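Katayama Is Moving to Hinport!
3 February 2020

Big news for anybody who sews around here, and I've been dying to share it. Katayama, my favorite fabric store on the planet, is leaving its cramped little spot in Jultby and opening a much larger shop in Hinport this April. The new place has 3000 square feet, which is wild if you've ever tried to squeeze past another customer by the button wall (sorry again to the lady with the stroller).

I called the store this morning and they told me the old location stays open until the move is done. Remnants are 10 percent off until then, and gift cards will work at either address.

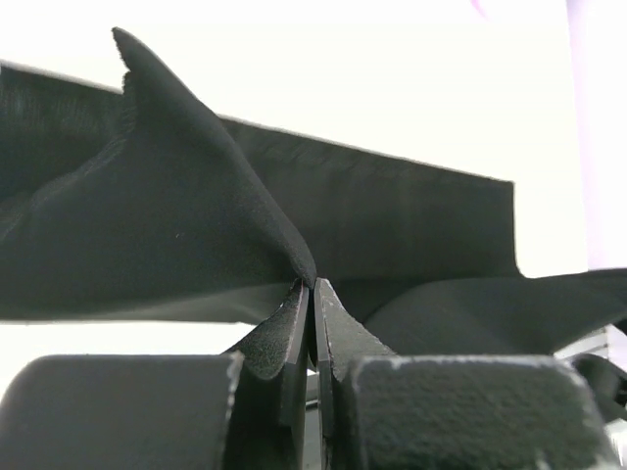 The Saturday-style open sewing table is coming along too, and they're adding evening classes! I already put my name down for the beginner coat class, even though I still haven't finished the skirt I started last fall. Parking is behind the building, and the Sanatar bus stops right across the street.

No opening date yet, but I'll post it as soon as I hear.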